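MEDIA RELEASE
4 Aug 2023
For immediate use

Ustia pulls 88 family recipes into one cookbook, and it's going to every household on the Itau estate

Small press Ustia has today put out The Long Table, a community cookbook gathered from kitchens across the Itau estate and the streets behind it. Free to residents. On sale to everyone else from the Ustia counter and by mail order.

Print run is 2000. No second printing booked yet.

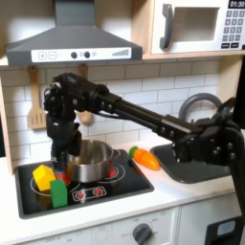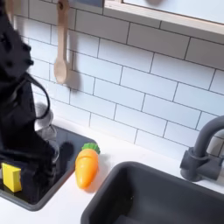
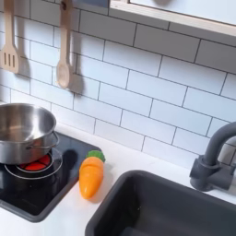
The Long Table started as a photocopied booklet of soups and ended up as a hardback with a ribbon. Editor Berenice Villalobos took over the pile in May last year and decided early on that the recipes would stay in the words of whoever handed them in, spelling and all, with a short note on the tools each one needs. Most need very little. A wooden spoon hung on a peg against the tiles will get a reader through the first two chapters, and the slotted spatula next to it covers the fritters, the potato cakes and most of the eggs. Anything fancier is flagged at the top of the page so no one gets halfway through a batter and finds out they need a blender.

"People kept apologising for their recipes," said Villalobos. "Too plain, too brown, my mum's was better. I told them all the same thing — write it how you'd say it to your neighbour. If it says 'cook till it smells right' then it says that in the book. We added a time underneath in small type and left the rest alone."

The book runs in the order of a day. Breakfasts, things for lunchboxes, things on toast, big pots, Sunday roasts, puddings, and a last chapter called After Nine for whatever gets eaten standing up at the fridge. There are three recipes for the same lentil soup. All three families insisted theirs was the real one, so all three went in, on facing pages and then over.

Contributors range from people who've been on the estate since it was built to families who moved in last winter. Rigoberto Maldonado gave the book its longest recipe, a slow pork shoulder that takes up four pages and includes directions to the butcher. Razia Virk gave it the shortest, a cucumber and yoghurt side dish in two lines.

"I wrote it on the back of an envelope and they printed it just like that," said Virk. "My daughter rang me up laughing. She said, Mum, that's not a recipe, that's a text message. But she's made it twice."

Colour and layout are by Yolotzin Arriaga, who set the whole book in large type after trying an early draft on her own bench with flour on her glasses. Pages are coated and wipe clean. The binding lies flat when it's open, which cost more and was argued over, and which Arriaga says she would argue over again.

"A cookbook that shuts itself is a rubbish cookbook," said Arriaga. "I held pages down with a tin of tomatoes for years. Not doing that to anyone else."

Printing and binding was done by Gagnon. The estate copies were paid for by Metix, which has an office across the road from the shops and asked only for a line of thanks inside the back cover. It got the line. It also got a recipe in, a banana loaf from the front desk, and this was judged on the same terms as everything else.

Measurements are metric all the way through, with cups given beside them where the cook used cups. Where the cook used a particular mug, Villalobos went round with a jug and measured the mug. Oven temperatures are for fan-forced, add a bit for the older ovens in the low blocks, there's a chart on page 3.

A few things to know for anyone planning coverage:

Estate residents don't need to sign up. Copies are being left at the door, one per household, starting at the north end. If yours hasnt come by the end of the month, ring the Ustia office and one will be put aside.

The recipe index is by ingredient as well as by name. Look up "half a cabbage" and you'll find it under that.

Allergies are marked on every page. Please still read the full ingredient list.

Extracts of up to two recipes can be reprinted without asking, as long as the contributor is named. More then two, please ring first. The After Nine chapter isn't available for extract as several contributors would like to keep those to the book.

A reading and tasting will be held in the estate hall, date to be confirmed. Maldonado is bringing the pork. He's asked us to say he will need the oven from early morning and that no one else should put anything in it.

Corrections already: the quince paste on the inside flap should be credited to Yolotzin Hinojosa, not to Yolotzin Arriaga. Both have been very nice about it. A slip will go in with every copy.

Interviews: Berenice Villalobos and Yolotzin Arriaga are available most mornings. Razia Virk is happy to talk but prefers the phone. Review copies on request while they last, please give a postal address and not a PO box, the parcel is heavy.

Media contact: the Ustia office, ask for Berenice

ENDS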